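4. The open day as a field setting

4.1 Site and procedure

The public demonstration took place in August at the Makov house, a furnished test apartment which our laboratory has used since the beginning of the Cleltevon project. Before this day, the apartment was visited only by invited participants, one or two at a time. For the open day we removed this limit and let visitors enter in groups of up to 14 persons. In total, 199 visitors signed the entrance list, and 31 of them agreed to a short interview after their tour.

Each tour had the same order. The group first heard a short introduction in the entrance area, then it moved to the main room, where members of the team showed the handheld devices and explained how demonstrations by a human hand become training data for a robot arm. After this, visitors could hold a device themselves and try one simple task, for example opening a drawer of the desk or moving a small object from one surface to another. The last part was free time for questions. We did not set a fixed length for this part, and in the afternoon it became clearly longer than in the morning.

The team was told to continue with its normal preparation also while visitors were present. This was a decision we discussed for a long time. A clean and finished presentation is easier to follow, but the earlier open day at the Davevness site had shown us that visitors asked mostly about the price and the speed of the machines, and very little about the work of the people. We wanted to see if the questions change when the work stays visible.

4.2 Data sources

Three sources were used: the interviews, the written notes of two observers, and the cards on which visitors could leave a question without giving their name. The interviews were coded with the scheme of Mohamedi, which we used in the shortened form described in Section 3. The observers did not speak with the visitors during the tour. They wrote down each question in the words of the visitor as far as possible, together with the place in the apartment where it was asked. After the removal of unreadable entries and pure greetings, the collection contained 967 questions and comments.

The recordings made with the handheld devices on this day were not used for training. Visitors were informed about this at the entrance – several of them seemed a little disappointed.

4.3 What visitors asked

The largest group of questions concerned the human operator. Visitors wanted to know how long a person can work with the devices before the arms become tired, whether left-handed people have a disadvantage, and whether a bad demonstration is also useful. Questions of this type came nearly always in the main room. In the entrance area, where only the introduction was given, the questions were more general and often concerned jobs or safety.

A second group concerned the markers on the grippers. Many visitors first took them for a kind of product code. When the team explained that the pattern helps a camera to find the position and direction of the gripper, the next question was often what happens if a hand covers it. We had not expected so much interest in this detail, and the introduction text did not mention it at all. It was added to the text after the midday break.

The third group was about the furniture. Some visitors asked why the apartment had a vanity table and not only the usual kitchen objects. For us this was a matter of variety in surfaces and shapes, but the visitors compared the room with their own homes, and in the interviews they came back to it again and again. One participant said that a robot which can manage her bedroom "would have to be very patient."

Figure 4 shows the main room from the position of an operator, with the two grippers open.
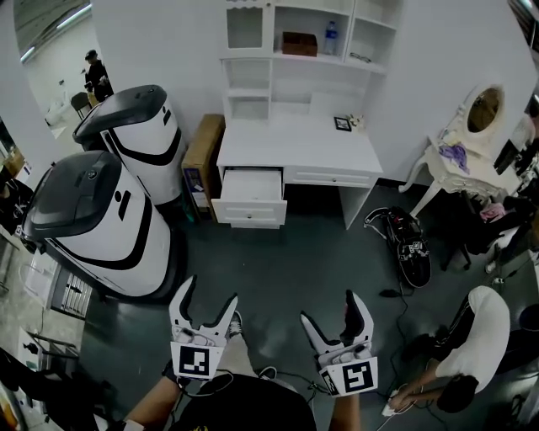

Does a visitor need training before using the handheld grippers?

A short explanation by a team member was enough for the simple tasks of the open day, but data for the learning system is recorded only by operators who have finished the regular introduction course.

Figure 4. Main room of the Makov house, operator's view. Two handheld grippers with black-and-white markers; service robots at left, desk and vanity table at the back.

The question printed with the figure was the most frequent one on the cards, and we give it with the answer that was placed on the information sheet.

4.4 Limits of the setting

The visitors came by their own decision, so a certain interest in technology must be assumed. Also, the observers could not hear every conversation when two groups met in the doorway. This happened mainly in the afternoon, and the notes from these moments are shorter. For the comparison with Davevness in Section 5 we therefore use only the cards and the interviews, which were collected in the same way at both sites.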